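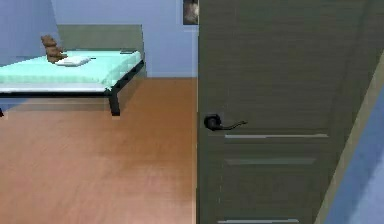 Metal bed frame with a fitted sheet on the mattress, wood floor.

Stopping a Metal Bed Frame From Squeaking and Creeping
By Ashwin Warrier
Updated Apr 28, 2022

Most noise in a metal bed comes from four places: the bolted corner joints, the center rail, the slats where they rest on the side rails, and the feet. Work through them in that order. Tightening everything at once may stop the noise, but you will not learn which joint caused it, and the same joint will usually work loose again.

Tools and supplies
Hex keys, metric set (5 mm fits many flat-pack frames)
Adjustable wrench
Medium-strength threadlocker
Nylon washers
Paste wax or a plain candle
Felt pads or rubber cups for the feet
Flashlight

Find the joint
Strip the bed and stand the mattress against a wall. Push down on each corner of the frame with one hand and rest the other on the joint. A loose joint can be felt as a click before it is heard. If the frame is silent with the mattress off, put the mattress back and repeat. Noise that only shows up under load points to the slats or the center rail.

Mark the noisy joint with tape.

Corner bolts
Back the bolt out completely. Look at the threads. Gray dust means the two metal faces have been rubbing. Wipe both faces with a dry cloth, fit a nylon washer between them if there is room, and put one drop of threadlocker on the last few threads. Run the bolt in by hand until it seats, then a quarter turn with the key. Do not use a power driver. The welded nuts inside thin square tubing tear out easily, and a torn nut means drilling through and using a longer bolt with a locknut on the far side.

Leave all corner bolts slightly loose until every one is started. Set the frame on the spot where it will stay, then tighten in a cross pattern.

Slats and center rail
Rub wax on the underside of each slat end. Oil is no good here. It soaks into wood, collects lint and ends up on the sheets. Steel slats get a strip of felt tape instead.

The center leg should just touch the floor with nobody on the bed. If it hangs in the air, turn the adjuster down until it makes contact and stop there. Overextended, it lifts the rail and unloads the corners, and the squeak moves to the headboard end.

Feet on a wood floor
Angled legs push outward under load and will scratch a finish within weeks if the feet are bare. Stick-on felt is fine under 40 mm across, but it picks up grit. Vacuum the pads when you do the floor and replace them each February, or whenever they have gone hard. Rubber cups grip better, though some rubber stains polyurethane finishes. Test one in a closet first.

A frame that creeps away from the wall needs grip at the head end only. Put rubber under the head legs and felt under the foot legs, so the bed can still be pulled out for cleaning.

Rechecking
Go over the bolts again after roughly 100 nights. Joints without threadlocker will usually take another eighth of a turn. Joints with it should not move.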